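## 3.2 Collecting demonstrations with the hand-held gripper

All demonstrations in this section were recorded by hand. The operator holds the Nava gripper by its grip, squeezes a trigger to close the fingers, and carries out the task directly on the table. The same finger assembly is bolted to the arm at run time, so the policy is trained and tested with matching finger geometry. Remote control from the Farkus station was used only for the comparison set described in Section 3.4.

The task is to pick up a ring and place it over a fixed peg. We chose it for two reasons. A ring can be grasped at any point along its rim, which gives operators room to differ from one another, and placing it needs the ring to stay level once it has left the table. A grasp that lets the ring tilt will usually fail at the peg even if the lift looks sound.

Each demonstration starts with the fingers open over bare table and the ring out of reach. The operator moves in, closes on the rim, lifts, carries and releases. Demonstrations in which the operator dropped the ring were kept if the ring was picked up again and placed in the same take. We removed takes in which tracking was lost, and takes in which the operator's free hand touched the ring. After this step 139 demonstrations remained from the hand-held set, recorded by 5 operators in September at the Janwood site.

Operators were told where to stand and which hand to use. They were not told where on the rim to grasp. Before recording, each had a practice period of up to ten minutes, and none of that material was used for training.

### 3.2.1 Finger pads and wear

The fingers are black plastic with a soft pad fixed to each inner face. The pads give the fingers enough friction to hold the ring without a hard squeeze, and they take up small errors in the angle of approach. They also wear. Operators tend to drag the fingertips across the table in the last part of the approach, and the lower corners of the pads suffer first.

We did not replace the pads on a fixed schedule. A pad was changed when it came away from the finger far enough to move under light pressure from a fingertip. Fraying and loose strands at the edges were not counted as a reason for a change.

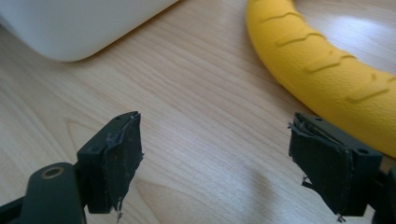
**Figure 4.** View from the gripper camera with the fingers apart. Both pads are frayed, and the upper edge of the right-hand pad has lifted. The yellow ring is behind the right finger.

Wear matters here because the pads are always in view. The camera is mounted on the gripper, and both fingers take up part of every image the policy receives. A policy trained only on images of fresh pads could treat a torn edge as something new. In Figure 4 the torn edges are black against pale wood, and so are easy to pick out at full resolution. Much of this detail is lost when the images are reduced in size for training, but the larger flaps still change the outline of the finger.

To test for this we split the hand-held set by pad condition. One person went through the takes in order and marked each as fresh or worn from its first image. The worn group held 95 demonstrations and the fresh group the remaining 44. We then trained one policy on each group, and a third on a random draw of 44 from the worn group so that the two conditions could be compared at equal size.

### 3.2.2 Other objects on the table

The table was not cleared between takes. Items that were not part of the task were left standing on it and were moved by hand at the start of each block, so that they would not become a fixed marker for the position of the ring. They were kept clear of the path to the peg. We gave operators no instruction about them beyond asking them not to knock them over.

Lighting was the ordinary room lighting. Glare on the wood changed during the day, and we made no attempt to correct for it in the recorded images. Camera exposure was locked at the start of each block.

### 3.2.3 Processing

Gripper pose was taken from the onboard tracker and matched to the images by timestamp. Finger opening was read from the trigger encoder. The recordings were cut to start at the first clear motion of the gripper and to end 2 seconds after release. Pose, opening and image were then written to a single file per take using the Zimex logging tools, with no smoothing applied to the pose.

One fault was found after recording had finished. On a small number of takes the encoder reported the fingers as slightly closed when they were fully open. We corrected these takes by shifting the opening signal so that its largest value matched the mechanical limit. The uncorrected files were kept, and the results in Section 4 use the corrected version throughout.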